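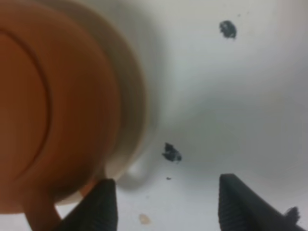

Posted in: Student Projects / Robotics Software

Picking Up Small Stuff: A Wrist Camera Grasp Planner
Final report, 4/2/26
Ailsa Forsyth and Clifford MacDonald

What we wanted to do

Our lab arm came with a perfectly good grasping program for things like cups and boxes. Give it anything smaller than a grape and it gives up! We wanted to write software that finds small bits on a light surface, picks one, and brings the fingers down over it using only the camera at the wrist. We called the program Orko, mostly so we could stop saying "the grasp thing" in meetings.

How the software is split up

Orko has three parts that run as separate processes. The first one (we call it the spotter) reads the wrist camera and marks anything that stands out from the surface. The second is the planner, which chooses a target and works out a path down to it. The third is the controller, which sends the arm its speeds and keeps correcting as new camera frames come in. Ailsa wrote the spotter and most of the logging, Clifford wrote the controller, and we fought over the planner together for most of March.

The spotter

We began with a plain brightness threshold, and on a flat white sheet it was great. On a curved white surface it was terrible. The gray shading across the curve gave us a giant "object" the size of the whole shadow. Dark specks still came through fine, but a pale peach fleck between the fingers was lost every time, and that was the kind of thing we most wanted to find.

The fix was to compare each pixel with its own neighborhood instead of with one fixed number. Shadows change slowly from pixel to pixel and specks change fast, so most of the shading drops out. We also added a check on color, and that is what finally brought the pale flecks back (we cheered, people in the hallway looked in). The fingers are always at the bottom of the view, so we mask them out. The mask was drawn by hand and it is a bit too generous on the right side, so we lose a strip there.

Big things close to the camera

This was our favorite problem. When a large object hangs over part of the view, like something round and orange with a cream rim filling most of the left half, it comes out blurry and its edge used to produce a whole string of false specks. Now the spotter looks for large connected areas first and blocks them off with a margin of 12 pixels. The planner gets the same blocked area and won't plan a path through it. The rounded shadow next to the object still fools it now and then if the shadow edge is sharp.

Planner and controller

The planner scores each speck by how far it is from the blocked areas, how close it is to the gap between the fingers, and how sure the spotter is. Our first version had no memory, so with two specks of nearly the same size the arm would start toward one, change its mind, and start toward the other. It looked like it was dancing. We added a rule that a target is kept unless it goes missing for 40 frames in a row.

The controller is a simple proportional loop with a speed limit that gets lower near the surface. We tried adding a derivative term and took it out again because the blur made it jumpy.

Results

We ran 90 attempts with the final version and 77 ended with the target held between the fingers. Most of the misses were tiny specks, barely more than a dot, where the fingers closed just to one side. We think the camera calibration is a little off, and we would redo it first if we had another term.

Still to do

- Replace the hand-drawn finger mask with one made from the arm model
- Skip frames with strong motion blur
- Let the planner ask for a second look from a different angle
- Clean up the config files (sorry to whoever gets these next)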